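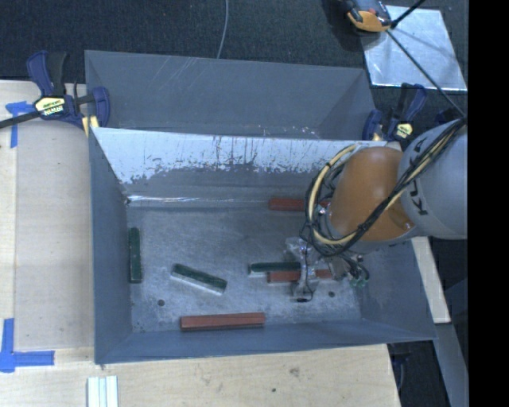
# Doolan Tide Notes

Print this page | E-mail this page

Welcome! Doolan Tide Notes is a plain-text collection of shoreline observations from Doolan Bay, typed up from the paper notebooks that Isla Harawira started in 1989. If you like limpets, weather grumbles and very exact remarks about seaweed, you are going to have a great time in here.

## What you get

The notes come as 4 files, one per stretch of shore:

- `north_reef.csv`
- `boat_ramp.csv`
- `herkness_point.csv`
- `mudflat.csv`

Each row is one visit to one spot. The columns are `visit_id`, `month`, `year`, `tide_state`, `wind`, `species`, `cover` and `remarks`. The remarks column is the best part — Isla wrote full sentences, even in sleet, and we kept every word of them (spelling included).

The current release is from September 2019 and holds 1000 rows. More notebooks are waiting to be typed, so this will grow.

## How the notes were made

Visits were made on foot at low tide. Isla laid out a square of knotted cord, wrote down what was living inside it, and moved along the rocks. Cover is a percentage judged by eye, so 100 means no bare rock showing at all. Flynn Pirihi did the typing and checked each page against the notebook a second time.

Where a word could not be read, the cell says `unclear`. Please don't fill these in with guesses! If you know the bay and have a good idea what was meant, send it to us and we'll go back to the page.

## Things to watch for

The mudflat file uses a different word list for `tide_state`. We left it alone because "nearly out" and "out" seem to have meant different things to Isla there.

Common names shift over the years. "Cat's eye" and "turban" are the same snail, and `names.txt` has the full list of pairs.

Herkness Point has a gap every April, when the track was shut for lambing. An empty month there doesn't mean an empty shore.

## Opening the files

Any spreadsheet will do. The files are UTF-8 with commas between fields, and remarks are wrapped in double quotes. If your program splits the remarks into extra columns, check the quote setting on import.

## Using the notes

Free for any use, school projects very much included. Please credit "Doolan Tide Notes, Harawira and Pirihi" and tell us what you made — we love seeing maps.

Corrections go to Flynn, with the `visit_id` in the subject line.

Print this page | E-mail this page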